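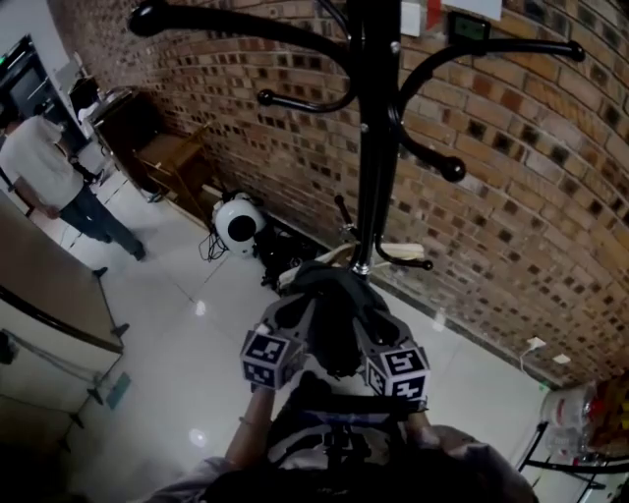 Gripper going in at the foot of the coat rack, brick wall side of the room.

12 Shares 3 Comments

CALL FOR PARTICIPANTS: Veltoren student project, spring round

We need people. Soon please. The Veltoren project is looking for students to join for the rest of the term, starting in March. Any year, any major. If you can hold a gripper and follow a short list you can do most of this work.

What it is: students teach a robot arm to do household jobs by doing the jobs themselves first, with a hand-held gripper. Pick up, hang up, put back, close the drawer. Every try gets recorded, we sort the good ones from the bad ones, and the good ones go into training. At the end of term we enter the Orkow student competition with whatever we've got. Last year we got through the first round and then lost on a scarf. Long story, ask at the meeting.

Who we want

Demonstrators. This is most of the openings. You wear the harness, you hold the gripper, you do the task again and again at a steady speed. Target is 100 good tries per task. It's boring by try 30 and then it gets kind of nice. Left handed people very welcome, we are short on those.

Sorters. You watch recordings and mark them keep or toss. Can be done from home once you have an account. Needs patience, and you have to be ok with telling a friend their whole afternoon is a toss.

Code people. Python, some Linux. We have 2 working on the training side now and they are tired. You don't need to know machine learning, you do need to be able to read somebody else's messy script without crying. One of the scripts is called Sison and you will meet it on day one.

One person for writing. The Orkow entry wants a report and a short video and none of us has started either. If you like writing please, please apply.

Tasks this term

Coats and hats on a rack (started, going slow)
Bottles in and out of a rack
Folding a dish towel
Opening a cabinet, taking one thing out, closing it again
Something with cables, to be decided

The coat rack is harder than it looks. The hooks curve off in all directions and the gripper likes to come in from the wrong side. If you have ideas bring them.

Time

Two sessions a week, afternoons, starting 4 pm. Sessions run 2 hours. You sign up for the ones you can make, but we ask for 6 sessions minimum over the term, otherwise the training time is wasted on you and on us. Sorters and code folks set their own hours, but come to the first meeting anyway.

Where

The Batum room, ground floor, white tile floor. Shoes with grip. The tiles are slick and you will be looking at your hands instead of your feet. Bags go under the tables, not in the walkway.

What you get

Credit, if your department takes project hours (check with your own advisor before you ask us, most do, some want a form first). Your name on the Orkow entry. Snacks. Practice with real hardware, which is hard to get as a first year. No pay, sorry. We asked.

What we need from you

Show up when you signed up. Tell us if you can't, a text is fine.
Short sleeves or sleeves that roll up. Loose cuffs get in the fingers.
Charge the gripper when your done with it. This one causes fights.
Don't peel or scratch the markers on the finger cubes. Dont draw on them either.
Sign the recording form. Your hands, arms and maybe other people in the room end up in the recordings. If you don't want to be recorded at all, sorting and code are still open to you.

No experience needed for demonstrators. There's a training session first, you try the harness, you pick up a few easy things, somebody watches and gives you notes. If you hate it you can switch to sorting and no hard feelings.

Standing for two hours is normal but not required. Most of the table tasks work fine from a chair, so tell us what you need when you apply and we'll plan the tasks around it.

How to apply

Send an email to Jolanta Lis, project lead, through the student directory. Subject line VELTOREN. In it:

your name and year
which job, or "any"
which afternoons you can't do
left or right handed
anything we should know

No resume, no cover letter. Three lines is plenty. Jolanta answers in the evening, so don't panic if it's quiet during the day. Spots get filled in the order people write, demonstrators first, and we close when the schedule is full.

Already in another club? Fine. Half of us are. Just be real about the hours.

3 Comments Share this post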